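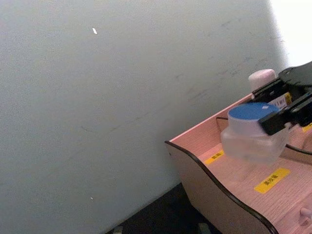

Louro's new billing tool will save money only if its customers stop checking their own bills, according to one reader who wrote in after the launch. The company would put it differently. Its product, Cloltudel, pulls phone, power and freight invoices into a single monthly statement, and Louro says early customers cut their processing time by 42 percent.

It has not said how many customers that covers, or who did the timing. The monthly fee starts at $100 for each office, with an 18-month contract and a separate charge for any supplier outside the standard list. Disputed charges go back to the supplier within 20 days, though the terms leave open who pays in the meantime.

Rival Pelik made similar promises for Skuvar, its own combined billing service, and raised the price in October. Louro says it has no plans to do the same. The contract allows it to.

Last updated: Sun 2 April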